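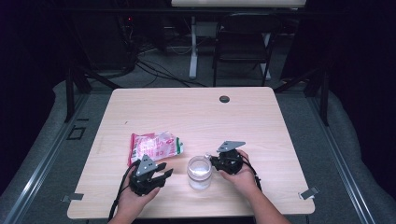
Round glass jar, light tabletop.

Feb 26, 2017

Kefir in a cold apartment

The starting culture came from Stanisława Wasilewska in July, and for the first months I ran it the way she does: a spoonful of grains in a jar of whole milk, cloth on top, strain the next day. The results were consistent enough that I kept no notes. Then the heating season started, the kitchen dropped well below summer temperature at night, and the same procedure gave thin, slightly sour milk with no body. I have spent part of the winter working out which variables matter and I am writing it down while I remember it.

Kefir grains are a mixed culture. Lactic acid bacteria do most of the acidifying, yeasts produce some carbon dioxide and a little alcohol, and there are usually acetic acid bacteria as well. These groups do not respond to temperature in the same way. Cooling a jar slows everything, but it also shifts the balance, so leaving a cold jar out longer does not give you the summer product later. Mine came out yeasty and sharp before it had set properly.

The obvious adjustment is the grain-to-milk ratio. I increased it in steps and strained after 24 hours each time. More grains did bring the set forward. It also made the end point harder to hit, and on milder days the jar separated into curd and whey overnight. Separated kefir is safe and can be shaken back together, but the texture stays grainy and I don't like it in a glass.

The better adjustment was to hold the temperature and leave the ratio alone. I used a picnic cooler, a seedling heat mat and a Hutby thermostat left over from a seed starting setup. The mat goes on the wall of the cooler, not the floor. With the mat underneath, the bottom of the jar set firm while the top was still liquid, and the sensor, which was hanging in the air near the lid, reported that all was well. I now tape the sensor to the outside of the jar under a folded piece of foam. It reads a little behind the milk, and that is acceptable given how slowly the milk changes.

The thermostat has a default differential of 2 degrees. I expected to need something tighter and it made no difference I could detect. A full jar has enough thermal mass to smooth out the cycling.

Milk made a larger difference than I expected. I had been buying whichever whole milk was cheapest. Suvo whole, which is pasteurized but not ultra-pasteurized, gives a thicker set than the Zodov long-life cartons under the same conditions. I ran both brands side by side, same grains split by weight, same cooler, and repeated it with the grains swapped between jars. The Suvo jar was thicker both times. High heat treatment changes the whey proteins, but in yogurt making that is supposed to help the set, so I can't claim to understand the mechanism. It may be the homogenization. It may be something else in how the two are processed. I have stopped buying the cartons.

Some smaller points.

Changing milk upsets the grains for several batches. Do not judge a new milk on the first jar. I discarded the first 5 batches after each change and only compared after that.

Rinsing the grains with tap water is unnecessary, and in my case seemed to slow the next batch. I now strain through a coarse plastic sieve and put them straight into fresh milk.

Headspace matters if you close the lid. I leave the jar loosely covered for the main fermentation. For fizz, strain first, then close the bottle and refrigerate it.

I bought dried backup grains from Semwal in case I killed the originals. They took a long time to wake up and never grew much. They do make kefir, with a milder flavor than Stanisława's. I have also frozen a portion of the original grains, patted dry and packed in milk powder, but have not thawed any yet, so I have nothing to report on that.

Smell is still the best indicator of the end point. A pH strip tells me the batch is acidic, which I knew, and the color steps near the range I care about are too close to read under a kitchen bulb. A proper meter would settle it. The ones with a probe I would trust cost more than the milk for the rest of the year.

Current settings, for my own reference: Suvo whole, heaped tablespoon of grains to the pint, mat on the side wall, sensor on the glass, strain after breakfast. Next change will be the lid gasket on the cooler, which leaks heat at the hinge side.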